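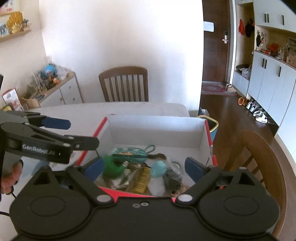 Figure 2. Two hand-held grippers at an open cardboard box of mixed household items, seen from the nearer gripper.

4. The Vero package as sold

4.1 What is on offer

Vero is a paid data service from Plindden. The buyer gets recordings of people doing household work with hand-held grippers, together with the gripper paths, a text label for each clip and a set of scripts for turning the lot into training data for a two-armed robot. There is no robot in the package. The sales pages make a good deal of this: with no robot in the home there is nothing to install, the recording can be done by people with little training, and the homes are real ones. We accept all three points. What we doubt is the step that follows, where the pages go on to say that a policy trained on Vero will be "ready for the home". This section looks at what the package holds and how far that claim can be carried.

The full package holds 4000 clips. We did not buy it. We bought the starter set, which has 138 clips and costs 870 euros, and which the seller describes as a fair sample of the whole. We have no way to check that description, and a reader should bear it in mind all the way through. A starter set is also a shop window. If the clips in it had been picked for their quality we would expect the full package to be worse than what we report, and nothing we saw rules this out.

Figure 2 gives a good idea of the working conditions. The box has something of everything in it: a patterned zip pouch, crumpled clear and silvery packaging, a yellow strip-shaped package, a round green object. Most of the pile sits towards the front, close to the nearer gripper. Behind the table is a wooden chair, a crowded sideboard, and shoes along the base of the cabinets. This is far from the bare bench on which most published results for box unpacking were obtained, and on this count the seller's claim holds up. The clutter in the starter set is the kind one finds in a lived-in home, and we would be glad to see more of it in free collections too.

4.2 Seeing the other hand

Our first worry is about two-handed work. In the view used for Figure 2, the second gripper comes in at the left. One of its fingertips reaches over the left rim of the box, and the hand behind it shows only in part. A person looking at the picture has little trouble guessing how the two tools lie. A learner has to recover that from the pixels or be given it as numbers, and the numbers in the package are weaker than we had hoped.

Each gripper has its own path, worked out from its own camera. The two paths are then placed in one shared space by a step the manual calls "joining". The manual says this step is automatic. It does not say how large the error is, and it does not say what happens when one camera is looking mostly at the inside of a box. White card offers little to track. When the view drops into a container, we would expect the path to drift, and in the starter set the joined paths do sometimes pass through one another while the video shows the tools well apart. The clips in which this happens carry no warning in their labels.

We wrote to the seller to ask whether the joining error is known. The answer was that it is "within normal limits for the field". We asked which limits, and were sent the same page of the manual again.

For one-handed tasks this matters less, and a buyer who only wants grasping from above may be quite content. Vero is priced and sold as a two-handed set, though, and the price per clip is higher than for the one-handed sets we looked at in Section 3. If the relation between the two hands cannot be trusted, a buyer is paying extra for the part of the data that is least sound.

4.3 Soft, clear and shiny things

The item list that comes with Vero is long, and its length is used as a selling point. We think it flatters the set. Clear bags and wrapping are common in the clips, as they are in most homes, yet the labels tend to pass over them. A clip of a pouch being lifted out of a mess of plastic is labelled as a clip of a pouch. Whether the fingers also had hold of the plastic is left for the buyer to work out, and with a wide view and a dark pad in the way it often can't be worked out.

This has a plain effect on training. A policy that has learned to bring up a pouch with a bag hanging off it has learned something, but it will be marked as right by the labels and as wrong by anyone standing at the table. We raised this kind of fault in Section 2 with respect to free sets. It is more annoying in one that costs money, where the labels are a large part of what is being bought.

Labels in Vero are made with Satti, a tool from the same seller, which proposes a text for each clip and asks a person to accept or change it. We could not find out how often the proposals are changed. The wording is so even across the starter set that we suspect the answer is seldom. The same phrase, "pick item and place", stands for actions that differ a good deal: sliding a thing up the side of a box, pinching it by a loop, pressing it between both tools. Someone wishing to train on language will have to write the labels again, and should add that labour to the price.

4.4 From the hand to the arm

A person holding a gripper has a wrist, an elbow and a whole body to move round the table. A fixed arm does not. The Vero scripts deal with this by dropping any path the chosen arm cannot follow. We tried the scripts with the arm model for our Numau bench, and they ran without trouble, which is more than can be said for some of the tools we have used. They also dropped most of the clips in which something was taken from the bottom of a deep box. Those are the hard cases. They are also the ones a buyer would turn to a set like this for, and what is left after the scripts have run is a good deal plainer than the videos on the sales pages.

The manual suggests moving the arm base until more paths fit. We did so, and more did. But the base in our bench is bolted to a frame, and it would be bolted to something in a customer's kitchen too. Moving it in software to suit the data gets the order of things the wrong way round.

There is a second gap, which we mention briefly as it is common to all sets of this kind. The person doing the task can feel the load through the handle. They know when a thing has caught on the edge of the box and they ease off. None of this is recorded in Vero. The path shows a pause and a small change of course, and a learner will copy the pause without any sense of what it was for. The seller's pages speak of "human touch". There is no touch in the files.

4.5 Homes and consent

Real homes mean real belongings. Shoes, pictures and papers on doors are in view while people work, and the value of the set comes partly from their being there. The licence says that all homes were recorded with consent and that faces have been removed. We saw no faces in the starter set. We did find that the licence says little about what happens when a household changes its mind. A buyer is told that clips "may be withdrawn", and that notice will be sent. It is not clear whether a model trained on a withdrawn clip has to be trained again, and when we asked, the reply dealt only with the clip. Groups that need approval from an ethics board should settle this in writing before they pay.

4.6 What we would and would not use it for

We would use Vero for training the vision part of a system. The views are close, the lighting is ordinary, and the clutter is better than anything we could stage ourselves. We would also use it to test whether an object finder copes with its own gripper filling much of the view, a case that is badly served at present.

We would not use it as the only source for two-handed control, and we would not accept the phrase "ready for the home" without results from an arm in a home. The sales pages give 2 such results. Both are videos, both are sped up, and neither states how many tries were made. Until the seller publishes the joining error and the share of labels changed by hand, we treat the starter set as a useful body of video with paths attached, and the tests in Section 5 use it on those terms.

Last updated: September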